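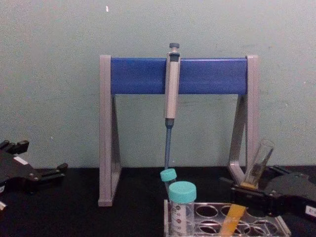 ## Bench notes, posted as a thread

**1/** Annual pipette check at Urkus, 31 Dec 2020. The small bench is done first. It has one stand and one single-channel pipette, so it makes a decent template for the other rooms.

**2/** Storage rule: pipettes hang vertically on the bar, tip end down. Leftover liquid in the shaft then stays away from the piston. Laying one flat on the bench with a wet tip is how seals corrode.

**3/** Eject the tip before hanging. A used tip left on the shaft drips on whatever is parked below it, and people do park tubes there. Caps on, please.

**4/** The check is gravimetric. Set the volume to 300 µL, pre-wet the tip, dispense water into a tared vessel, record the mass, repeat. Our limit is 2 percent off nominal. Anything outside that gets tagged and goes to Vetstead for service.

**5/** The Thevar inventory sheet now has 1,601 rows, nearly all of them consumables. Stands get their own tab from January, with a column for bar condition. 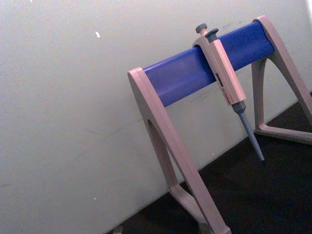 *Pipette stand, blue bar, one pipette hung near the end.*

**6/** Stand check: press down on each end of the bar in turn. If a foot lifts or the bar turns in the leg, reseat it – do not glue it. Glued bars can't be taken out for cleaning.

**7/** Cleaning: 70 percent ethanol on a wipe, bar first, legs second, feet last. Let it dry before anything goes back on. No bleach on the legs.

**8/** The Stirkura room has 25 pipettes and takes most of a day. Results for that one go in a separate thread. Please leave your volume settings alone until the tags are off.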